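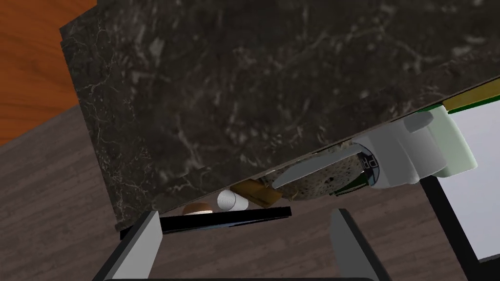 Where does Wumamside keep my saves if I play on more than one computer?

Each computer keeps its own copy in the Prolen folder inside your documents, and the game only merges them when you turn on shared saves in the launcher.

4.2 Setting up shared saves

I put this off for my first 62 hours with the game and then lost an entire vegetable farm outside Ulgate, so please do it before you get attached to anything! It takes a couple of minutes.

1. Close the game completely. The launcher can stay open (it has to, in fact).

2. In the launcher, click the gear, then Storage, then Shared Saves. If you're on the old gray launcher the button is called Sync Slots, but it's the same thing.

3. Pick which computer is your main one. Go with the one that has the save you'd cry over.

4. Type in a save name. Letters and numbers only. I used an apostrophe once and the launcher just sat there spinning.

5. Press Merge and wait for the green check mark. Big saves are slow. My Ulgate one, with 499 lore pages unlocked, took long enough that I went and made a sandwich.

6. Start the game and load your newest slot. Open the codex and look at the page count in the corner. It should match what you had before.

Note: You get 80 slots in total, and autosaves count. I keep autosaves set to five so they don't crowd everything else out. You'll find that under Options, Game, Autosave.

Note: Key bindings and screen settings don't travel with your saves. I like that, as my laptop and my desktop want very different settings, but it does mean you'll be rebinding the dodge key on the second machine.

Caution: Don't press Merge on two computers at the same time. Whichever finishes last wins, and the other one's slots are overwritten. There's no undo.

Caution: If you use the Pathak map mod, turn it off before step 5 and back on after step 6. With the mod running, every marker you've placed gets doubled, and deleting them one at a time is a miserable evening (I had 300).

If the page count is lower than it should be, quit without saving, go back to the launcher and choose Restore Previous. It holds one older copy of each slot until the next merge. Load that, check the codex again, and only then try steps 3 through 6 from the top.

Moving a save by hand with a USB stick is in 4.3.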